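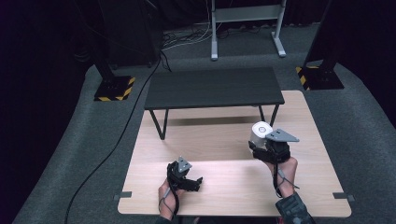 Seite 8

Prüfliste Kinderyogaraum
mit Anmerkungen der Kursleitung

Objekt: Kursraum Jomemstead, Erdgeschoss
Nutzung: Kinderyoga und Achtsamkeit, Grundschulalter
Geprüft durch: Josué Queiroz
Prüfmonat: Januar
Nächste Prüfung: vor Beginn der Sommerkurse

Bewertung: i. O. = in Ordnung, M = Mangel, N = Nachprüfung, entf. = entfällt

1. Zugang und Fluchtweg

1.1 Eingangstür öffnet nach außen und ist während des Kurses nicht verschlossen: i. O.
1.2 Fluchtweg frei, keine Schuhe oder Taschen im Flur: M
Anmerkung: Die Schuhe stehen beim Kurswechsel vor der Nebentür. Das Schuhregal kommt auf die andere Flurseite. Bis dahin räumt die Kursleitung vor Beginn.
1.3 Fluchtwegschild beleuchtet: i. O.
1.4 Notrufnummern und Anschrift des Hauses hängen neben der Tür: i. O.
Anmerkung: Der alte Aushang nannte noch den früheren Eingang. Ausgetauscht.

2. Boden

2.1 Boden trocken und frei von Splittern: i. O.
2.2 Keine Stolperkanten an Übergängen: N
Anmerkung: Die Schiene zum Geräteraum ist an einer Schraube locker. Nachgezogen, hält aber schlecht. Dübel erneuern, dann erneut prüfen.
2.3 Reinigungsmittel ohne Wachs verwendet: i. O.
Anmerkung: Reinigung läuft weiter über Lemaire. Die Firma wurde noch einmal schriftlich darauf hingewiesen, dass barfuß geübt wird.

3. Matten und Hilfsmittel

3.1 Matten rutschfest, ohne Risse: M
Anmerkung: Zwei Matten der Marke Wodeck lösen sich an der Unterseite. Aussortiert und nicht mehr im Regal. Ersatz ist bestellt.
3.2 Klötze ohne scharfe Kanten: i. O.
3.3 Gurte ohne offene Schlaufen, nach dem Kurs weggeschlossen: i. O.
Anmerkung: Gurte werden in Kindergruppen nur von der Kursleitung ausgegeben. Gilt auch für Vertretungen.
3.4 Augenkissen mit heilen Nähten: N
Anmerkung: Eine Naht ist ausgebessert. Beim nächsten Termin auf Festigkeit prüfen.
3.5 Klangschale steht außer Reichweite: i. O.

4. Raum und Einrichtung

4.1 Regale an der Wand verschraubt: i. O.
4.2 Heizkörper verkleidet: i. O.
4.3 Fenster mit Kippsicherung: i. O.
4.4 Steckdosen mit Kinderschutz: M
Anmerkung: An der Steckdose hinter dem Vorhang fehlt der Einsatz. Liegt in der Schublade im Büro, bitte einsetzen und hier abzeichnen.
4.5 Kerzen im Raum: entf.
Anmerkung: In Kinderkursen gibt es keine offene Flamme, auch nicht bei der Schlussentspannung.
4.6 Freier Abstand zur Wand bei Standübungen und Umkehrhaltungen: i. O.
Anmerkung: Bei voller Gruppe die Matten versetzt legen. Die hintere Reihe liegt sonst zu nah am Regal.

5. Aufsicht und Gesundheit

5.1 Anwesenheitsliste wird zu Beginn geführt: i. O.
5.2 Angaben der Eltern zu Allergien, Asthma und Verletzungen liegen vor: N
Anmerkung: Für die neue Gruppe fehlen noch Bögen. Ohne Bogen nur Atem- und Sitzübungen.
5.3 Abholberechtigte schriftlich benannt: i. O.
5.4 Verbandkasten vollständig, Haltbarkeit geprüft: M
Anmerkung: Kühlkompressen fehlen. Nachfüllung über Deltent, Bestellnummer 415.
5.5 Verbandbuch liegt beim Kasten: i. O.

Ergebnis

Der Raum kann weiter genutzt werden. Die Punkte 1.2 und 4.4 sind vor der nächsten Kindergruppe zu erledigen. Erledigte Mängel bitte mit Kürzel auf diesem Blatt eintragen und kein neues Blatt anlegen.

Kürzel Prüfer: J. Q.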